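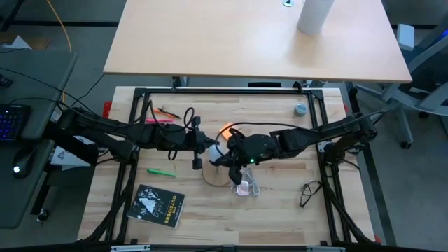
*Kourosh Nikzad*

Hi Si-woo,

I've got lots to report this time, nearly all of it good! When I last wrote, the second cabin at Vestergaard was still waiting on its plumbing and I was wondering whether we'd make the July opening. We did, with a day to spare, and the first guests (a couple and their very muddy spaniel) have already asked to come back in autumn.

**Bookings**

We've sold 70 nights across the two cabins since the last report, against the 55 we'd pencilled in. Midweek is where the surprise has been. I'd assumed we'd be full on weekends and quiet in between, but walkers doing the Clilluvum track in stages have found us, and they don't care what day it is. Most stay one night, which does mean more laundry than I budgeted for. I'd like to try a two-night minimum over the school holidays only and leave the rest of the year alone.

The listing page has had 1,248 visits. I rewrote the directions after three sets of guests missed the turn at the old dairy, and so far everyone has arrived in daylight.

**Works finished**

The deck on the lower cabin is done and it's a beauty. You can sit out there at 6 am with a coffee and watch the fog lift off the river, and I've done so more often than I should admit in a report to my funder. The wood heater has been certified, the ramp has its handrail, and the outdoor bath is plumbed to hot water. We also planted 15 native shrubs along the fence to screen the car park. One has been eaten to the stump, so the rest now have guards.

**Works still going**

- Gravel for the top driveway. Gasetti have quoted twice and the second quote was higher, so I'm getting another price.
- Bunk room in the shed. Framing is up and insulation is in, but the windows are on back order.
- Signs for the walking loop. The wording is settled and I still need your okay on the colours.

**Money**

We're under on furniture (the auction house was very kind to us) and over on electrical. The trench to the lower cabin hit rock, and that added 14 hours of labour. I've moved the furniture savings across to cover it, so the total hasn't changed. Receipts are in the shared folder, sorted by cabin.

**Next**

I've been talking with the Sondier kayak people over the river about a paddle-and-stay weekend. They'd supply the boats and a guide, we'd supply beds and breakfast, and each of us would do our own bookings. I'm really keen on this one! Before we commit I need to check that our insurance covers guests using the landing, and I'll send you whatever the broker says.

Could you let me know about the sign colours and the two-night minimum before the holiday dates go live? And do come up and stay once the bunk room has windows.

Cheers,
Kourosh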